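*Open day report for the Stovurum club bulletin. Wobbly spelling mine.*

I had been meaning to get out to Skerkura for years, and the October open day finally did it. They hold it on a Saturday, gates at nine, and if you live on our side of the range you need to be on the road before the magpies are up. I took a thermos, two dead hard drives for the recycling bin and a list of questions long enough to be embarrassing.

For those who haven't come across the place, Skerkura is a computer reuse workshop in Prerkitport, down past the old wool stores where the road turns to gravel and then, for no reason I could see, back to bitumen. Offices, schools and libraries hand over their old desktop machines, and Skerkura sorts them, strips them, cleans them, tests them and sends the good ones out again. The rest gets broken down properly for metals and plastics. It's a big tin shed with a mezzanine at one end and a tearoom at the other, and it smells of isopropyl and toast.

Parking was in the paddock next door. Wear boots if it has rained!

**Receiving**

The tour began at the roller door, where pallets come in wrapped in stretch film. I could have stayed in receiving all morning. There was a whole pallet of little square office machines, all the same model, all with the same asset sticker in the same corner, and next to it a cage of pure jumble: beige towers, a server with no front, two fax machines and a very handsome old 386 that somebody's uncle must have been hanging on to since it was new. I asked if it was for sale. It wasn't, it was going up to the display shelf on the mezzanine, and quite right too (but I did ask twice).

Everything gets a ticket on arrival, written by hand on card and tied to the machine with string. Our guide said they had tried adhesive labels and spent half their time scraping them off again. The ticket follows the machine right through the shed, and each person who works on it adds a line. I read a few while the others were looking at the forklift. "Fan noisy, swapped." "Smells of cat." "Lid screws all different, WHO DOES THIS."

Drives are pulled at receiving and wiped in a locked room off to the side, which we saw through a window only. Fair enough. My two dead ones went into a steel bin with a slot in the lid, and I was given a receipt for them, which made me feel very official.

**Cleaning**

Next came the blow-out booth. It's a plywood box with an extractor on top and a pair of rubber gloves let into the front, a bit like something from a science film, and you put the open computer inside and chase the dust out with compressed air. We were each allowed a turn. I can report that it is deeply satisfying. The fluff came out of mine in one piece, like a felt slipper.

They are fussy about fans. You hold the blades still with a finger or a bit of dowel while you use the air, and they said so several times, and there's a sign, and then there's a second sign underneath the first sign. Cases get wiped down afterwards with warm water and a drop of dish soap. I'd expected some special product and was pleased to find the same bottle I've got under my own sink.

**The open cases**

And then the part I had driven all that way for. Beyond the booth there are benches, and on the benches there are computers with their sides off, and you can get your nose right in.

I've built my own machines for a long time, always from parts off a shelf, and I'd got a bit snobbish about factory-made office towers. I take it all back. Somebody sat down and thought hard about the poor technician who would have to get into these things in a hurry. On the tower I spent longest with, the bits you're meant to take hold of are blue. There's a blue tab at the end of the power supply, a blue handle on the drive caddy, another blue tab beside that. Most of the rest inside is grey or black or silver, so your eye goes straight to the places where your fingers belong. It's such a simple idea, and I've got a case at home that cost me a good deal of money and still bites my knuckles every time. 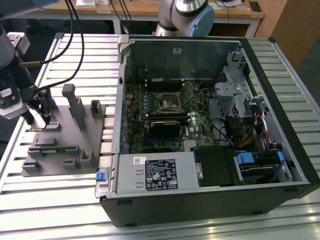
**Stovurum Bulletin · Vol. 13, No. 5 · page 2**

The bench deserves a mention too. It's slatted aluminium, painted or finished white, and the tower lies flat on its side with the insides facing up so the light gets down to the board. I do all my work on the dining table with a towel underneath, and I came home with bench envy. The grey plate to the left of the computer was 3D printed, with three posts standing up from it and a set of low slotted holders, and there was a green memory module sitting in one of the front ones. I loved that. My own memory modules live in a margarine tub.

I've already started drawing up a plate for myself. I reckon mine wants slots along the front and a shallow dish for screws, and perhaps a groove for the good screwdriver, the one that's always rolled under something. If anyone in the club has a printer with a big enough bed, please get in touch before the next meeting, I'll supply the filament and a cake.

A few things I scribbled down while I stood there:

- The memory slots are in a row right next to the processor socket, with nothing in front of them once the side is off. On my machine at home you have to take the cooler off first, and I say words.
- Cabling is the untidy part of any old office tower. Red, yellow and black strands come out by the drives, and black cables loop over the middle of the case. Photograph them before you unplug anything, was the advice, and I'm passing it on.
- The row of little blue capacitors down the edge of the board is worth a look on any second-hand machine. You want flat tops. A domed top or a crusty one means the board goes to the spares rack.
- Perforated drive cages collect fluff in the holes. A soft paintbrush does the job, and an old toothbrush is nearly as good.

The memory talk was the best one of the day. Wrong-sized or mismatched modules are the commonest fault they see in donated machines, ahead of dead fans and well ahead of anything interesting. People shift them about looking for a bit more speed and don't push them home at both ends. You line the notch up, press until the clips come up by themselves, and if they don't come up, you stop and look again. I knew all this! I still learnt something, which was to clean the contacts with a plain white eraser and then brush the crumbs off well away from the slot. I'd been doing that over the open case for years.

**Testing and the spares rack**

Finished machines go up onto racks along the far wall and run overnight. The noise is lovely, a sort of steady seaside hush with the odd beep in it. Anything that's still going in the morning gets its green card and moves to packing. Anything that has fallen over gets a blue card and goes back to the benches with a note.

Behind the test racks are the spares, and the club would need to be held back with ropes. Drawers and drawers of them, all labelled in fat black marker: HEATSINKS SMALL, HEATSINKS SILLY, BRACKETS (KNOWN), BRACKETS (MYSTERY). Expansion cards stand on edge in wooden racks made by Tanasarn, the joinery across the road, which lets Skerkura have its offcuts. They're gorgeous, those racks. Somebody has rounded off every corner. I asked at the joinery on my way out and they'll make one to order, though there's a wait of a couple of months at present and you have to bring a sketch with measurements on it.

Visitors could buy from the spares at the end of the tour. I came away with a bag of case screws, a slim optical drive, a coil of the flat grey ribbon cable I haven't seen in shops for ages, and a fan that I don't need. The total was 13 dollars and I would have happily paid it for the screws.

**Upstairs**

The mezzanine has the display shelf and a reading corner with manuals. Real printed ones, ring-bound, with fold-out diagrams – I sat down with a service guide for a machine I owned in my twenties and missed the start of the sausage sizzle. There's a good view down over the benches from the rail, too. The stairs are steep and have no riser backs, so mention it when you book if that'll be a bother, and they'll bring a box of the manuals down to the tearoom for you.

**Practical bits**

The open day runs from nine until three, and the guided tour takes a bit under two hours with stops. Groups are kept small so everybody can get near the benches. Closed shoes are compulsory and they do check. Leave your woolly jumper in the car, they would prefer you in cotton around the open boards. Children are welcome on the tour but can't use the air booth, and there were a few long faces over that.

Tea and coffee are free. The lemon slice was two dollars and gone by eleven, so be quick.

There's no bus to the gate on weekends. The nearest stop is back at the wool stores and it's a flat 5 minute walk from there, mostly on the gravel part.

I've asked whether Stovurum could have a tour to ourselves in autumn, on a weekday, with extra time at the benches and less at the forklift. They're keen. Put your name on the sheet by the urn if you'd like to come, and write beside it whether you can take passengers. I've got room for three, or two and a computer.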